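Section 3: Recording a series and managing your watchlist

This section covers adding shows to your Prandov recorder, setting up series recordings, handling spin-offs and specials, and making room when the disk fills up. It assumes you have finished Section 2 and that the program guide has loaded at least once. If the guide is still empty, go back and run the channel scan again before you continue.

The menus described in this section are those of the software dated Wednesday, April 18, 2018. Older software has most of the same items, but Watchlist is called My Shows and sits under Settings.

3.1 Adding a show to the watchlist

The watchlist is the list of shows the recorder keeps an eye on. A show on the watchlist is not recorded until you tell the recorder to do so. You get a notice on the home screen when a new season, a repeat run or a change of time slot turns up in the guide.

1. Press Guide on the remote.

2. Move to any episode of the show and press OK. The episode page opens.

3. Choose Add to Watchlist. A small flag appears beside the title.

4. Press Back to return to the guide.

If the show is between seasons and has no episodes in the guide, use search instead:

1. Press Home and choose Search.

2. Type at least three letters of the title. You can leave off "The" and "A" at the start.

3. Choose the show from the results. Shows with the same title are listed with the year of the first episode.

4. Choose Add to Watchlist.

Note: A remake and the original are treated as two separate shows. Check the year before you add one. If you pick the wrong one, you will get notices for repeats of the old version and none for the new one.

3.2 Setting up a series recording

1. Open the show page from the guide, from search or from the watchlist.

2. Choose Record Series.

3. Under Episodes, choose New Only or New and Repeats. New Only is the default.

4. Under Channel, choose the channel you want or leave it on Any. Leave it on Any if the show moves between a main channel and its sister channels.

5. Under Keep, choose how many episodes to hold on the disk. The choices are 3, 15 and All.

6. Under End Time, choose On Time or Extended. Extended adds extra minutes to the end of each recording.

7. Choose Save. A red circle appears beside every upcoming episode that matches.

Use Extended for award shows, live finales and talent competitions. These often run past the time in the guide, and the result is usually the part that gets lost. For scripted dramas On Time is normally enough, though season premieres and finales can be longer than a regular episode. The recorder picks up the longer time if the channel has sent it in the guide data.

Caution: If Keep is set to 3, the oldest episode is deleted as soon as a fourth one finishes recording, whether or not you have watched it. To protect a single episode, open it and choose Lock. Locked episodes do not count toward the limit.

3.3 Spin-offs, specials and after-shows

A spin-off has its own entry in the guide and is not included in the series recording for the parent show. The same is true of prequels, cast reunions and most after-shows. The recorder can suggest them, but you have to confirm each one.

1. Open the show page for the parent show.

2. Scroll down to Related Titles. This row shows anything the guide data links to the show, including titles that have been announced but have no air date.

3. Choose a title and press OK.

4. Choose Add to Watchlist or, if episodes are already in the guide, Record Series.
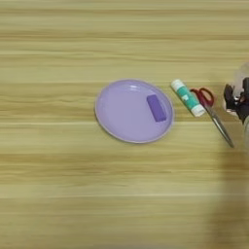

Titles with no air date are marked TBA. You can add a TBA title to the watchlist at any time, and the notice will come through when the first episode is scheduled. Sometimes a network announces a show under a working name and changes it later. The entry on your watchlist is renamed with the next guide update, so you may see a title you don't remember adding. Open it and look at the line Previously Listed As before you remove it.

Crossover episodes need a little more attention. When one story runs across two or three shows, each part belongs to the show it airs under, and only the shows you record will be captured. The guide summary normally says "Part 1 of 2" or similar. Open the summary, choose Other Parts and set a single recording for each one.

Note: In October, when many fall shows have just started, guide data is updated more often than usual and Related Titles may take a few seconds longer to load.

3.4 Putting shows in order of priority

The recorder has two tuners and can record two channels at once. When a third recording is due at the same time, it uses the priority list to decide which two to keep.

1. Press Home and choose Recordings, then Priority.

2. Move to a show and press OK to pick it up.

3. Use the up and down arrows to move it, then press OK again to drop it.

4. Press Back. The recorder checks the coming two weeks and lists any conflicts.

A show that loses out is moved to a later showing if one exists. Cable channels often repeat a new episode the same night – usually two or three hours after the first showing – so it makes sense to put broadcast network shows at the top and cable shows below them. New series recordings are always added at the bottom of the list.

If there is no later showing, the title appears in gray with the word Conflict. You can clear it by deleting one of the other recordings for that night only. Choose Skip This Episode, which leaves the series recording in place. Choosing Cancel Series removes all future episodes.

3.5 Setting up profiles

Each person in the household can have a separate watchlist. Up to four profiles are allowed. Recordings are shared, and so is disk space.

1. Press Home and choose Profiles, then New.

2. Enter a name and choose OK.

3. Choose whether this profile may delete recordings made by others. The default is No.

4. If you want a PIN, enter one now. The factory PIN is 1306. Change it before you use ratings locks.

With Hide Spoilers turned on, episode summaries and still pictures stay hidden until that profile has watched the episode before. This setting applies to the Prandov menus only. It has no effect on news or trailers inside the Sameo app or on any other installed app.

3.6 Freeing up disk space

The bar at the top of the Recordings page shows how full the disk is. At 90 percent it turns orange and at 97 percent it turns red.

1. Press Home and choose Recordings.

2. Press the yellow button to sort by size. Movies and live events normally come first.

3. Mark the items you no longer want with OK, then press the red button to delete them.

Deleted items go to the Recently Deleted folder and stay there for 29 days or until the space is needed. To get one back, open the folder, choose the item and press Restore.

Caution: Do not unplug the recorder while the bar is moving. Large deletions can take about 15 minutes, and losing power during that time may damage the recording index.

3.7 If an episode did not record

Check these points in order:

1. Open Recordings, then History. Find the episode and read the reason shown beside it.

2. "No New Episode" means the guide marked it as a repeat. Change the series setting to New and Repeats for one week, then change it back.

3. "Schedule Change" means the channel moved the show after the last guide update. Leave the recorder on standby overnight so that it can update.

4. "No Signal" means the antenna or cable feed dropped out. See Section 6.

5. "Disk Full" means there was no space and nothing could be deleted. Check for locked episodes.

If History shows no entry at all, delete the series recording and set it up again. Should this fail too, write down the software version and the channel name and contact the Prandov service desk in Brindton.

Section text: Cadi Lloyd. Menu check and corrections: Siriporn Rojanasak.

Next: Section 4, Watching recordings in another room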